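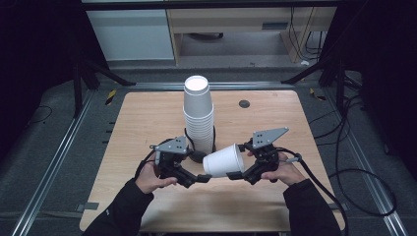

A whole lot of paper cups

Search this blog
Go

So I own a lot of paper cups now. Plain white ones, the kind with the little rolled rim, and they came in a box so light for its size that I almost threw it over my shoulder picking it up off the porch.

I ordered 1,000. I did this on purpose! I want that on the record, because my husband has been telling people it was a typo. It was a perfectly reasonable decision made at the kitchen counter with a calculator. We're having the big family get-together in July, the first one in two years, and it's at our house, and it's going to be three days of people wandering in and out wanting coffee and lemonade and water and whatever my uncle brings in the cooler. Last time I bought those little sleeves of cups at the grocery store, and I made three separate trips in one weekend, and the last trip they were out of everything except the tiny bathroom ones. I served iced tea in bathroom cups. My aunt still brings it up.

The grocery store sleeves are also just a terrible deal. I sat down and did the math, and the restaurant supply place (Clinport, the one out past the tire shop, they let regular people shop there now) had the whole case for $47. I drove over to look at them first, which I think is sensible if you're going to live with something for a while. They had two kinds that size, one with a brown leaf pattern and one with nothing on it. The leaf ones looked like a dentist's waiting room. I went with nothing. Then they didn't have a full case of the plain in the store, so I ordered it for delivery anyway, and the drive was for my own entertainment I guess.

Now, the thing about cups is they have to go somewhere. I had a picture in my head of the box sitting in the hall closet being quiet until July. The box doesn't fit in the hall closet. It doesn't fit on the shelf in the laundry room either, and under the guest bed is where the Christmas stuff lives. So I opened it up and started taking the sleeves out and finding homes for them one by one, and that's how I got into this whole project.

First I should say that I am picky about stacks. I can't stand it when you go to pull a cup and get four. You know what I mean, you're at somebody's coffee table and you've got one hand because the other one's holding a plate, and you pull, and you get a little family of cups, and then you're standing there trying to peel them apart with your teeth. So I tried a few different ways of setting them out to see which one would work with a crowd.

Upside down in one tall tower: looks great, really does, like something in a cafe. Very easy to grab the top one from above. But it gets wobbly when it's tall, and there are going to be kids, and one of those kids is four and goes through rooms like a bowling ball. I'd do this for grownups only.

Right side up in one tall tower: this is what everybody does and I understand why, it's how they come out of the plastic. But then everyone puts their fingers inside the cup above the one they want, or inside their own, and after this past year I'm just not feeling it. My mother is really not feeling it.

On their sides in a basket: I loved this idea. I have a long skinny bread basket from Srisuk (the import shop that used to be downtown, I miss it so much) and it's nearly the right width. You lay the stack down in it and people slide one off the end. It was lovely for the first few and then the whole stack starts creeping toward you, and the last bunch all roll to one side. Maybe with a rolled-up dish towel behind it. I haven't given up on this one.

Several short stacks, upside down, on a tray: boring, and it's the winner. You can't knock much over. If somebody takes the last cup in one they just move on to the next, and I can refill with a whole new short stack without making people wait. I'm going to do two trays, one by the coffee and one out on the back patio.

A little trick for the sticking-together problem, which I got from a woman who used to run the snack bar at our pool. Before you put a stack out, hold it and give it a small twist, top one way and bottom the other, and then sort of loosen each cup as you go along. It takes no time. You can do it watching TV. I did a whole sleeve of them during one episode and my husband asked if I was nervous about something.

I also got a bit obsessive about squashed rims. You'd think they'd all be the same coming out of the case, but the ones at the ends of the sleeves get dinged in shipping. A bent rim means it dribbles down your chin, and it means a lid won't go on if you're using lids (I'm not, except for the coffee, and I'm still arguing with myself about that). So I've been turning them over and looking at each one as I go, and the bad ones go in a separate pile for crafts and seeds. I haven't kept score, but it isn't many. The pile fits on the windowsill.

Speaking of which, I put basil in some of those. Poke a hole in the bottom with a pencil, potting mix, two seeds each, and you can set them all on an old cookie sheet. I wouldn't leave them in there forever, the bottoms get soft. But for getting things started they're great and you can write on the side with a marker. My handwriting on a round surface is a crime but I can tell what's what.

Oh, and the writing! That's the other reason I wanted plain white. At the last get-together everyone lost their cup constantly. You put it down, you turn around, there are five identical cups and you get a new one. I figure half the cups we went through were people who couldn't find the first one. So this time there's going to be a jar of markers next to each tray and everybody writes their name or draws something. The kids will draw on six of them each, I know that, I've made my peace with it. I have the cups.

I tested the markers too, because of course I did. The washable kids' ones smeared right off on my palm. The regular permanent ones were good but they smell, and I didn't like that so close to my nose with coffee in it. Plain old crayon was surprisingly nice? It goes on waxy and stays put. Ballpoint just pokes the side and makes you angry. So crayons and a few of the finer permanent ones for the adults who want to be fancy.

As for where all the rest of them ended up. Most of the sleeves are standing up in the bottom of the pantry, behind the flour bin, where the slow cooker used to be. The slow cooker is on top of the fridge now and nobody's happy about that but it's only until July. A couple of sleeves are in the trunk of my car for soccer. And one is at my sister's, who said she didn't need any cups and then took a sleeve home with her.

If you're thinking of doing this yourself, get a rough headcount before you order and then think about how many drinks a person has in a day, and be realistic, it's more than you think when it's hot out. There were people in our family saying we'd need 2,000. We will not need 2,000. I also looked at those Brurier dispensers, the tube kind you screw to the wall, and they're neat, but I'm not drilling into my kitchen wall for three days of lemonade. If we ever redo the garage I might change my mind.

Next up is napkins, and I've already been told I'm not allowed to order them by the case. We'll see. I'm also still looking for a drink dispenser with a spigot that doesn't drip all over the table, so if you have one you love please tell me which one it is.

Comments

Anonymous
The twist thing works!! I do the school concession table and I've been peeling those apart with my fingernails for years. Also the Sosmont glass dispenser has a decent metal spigot. Mine dripped until I tightened the nut on the inside, and then it was fine.

Anonymous
Put a saucer under the spigot and stop worrying. That's my whole system.

Reply from the author
I like both of these answers. Going to look at the Sosmont one, and I have plenty of saucers either way.

Anonymous
We bought a case like that for my daughter's graduation and we still have cups in the basement. She's done with college. Good for paint water, good for nails and screws, good for scooping dog food.

Anonymous
How did the basil turn out? I tried it in paper cups once and had mold on the outside, I think I watered too much.

Reply from the author
Just little sprouts so far! I've been watering from the cookie sheet up and keeping the window cracked. Will report back.

Contact me | Copyright 2021, all rights reserved | Back to top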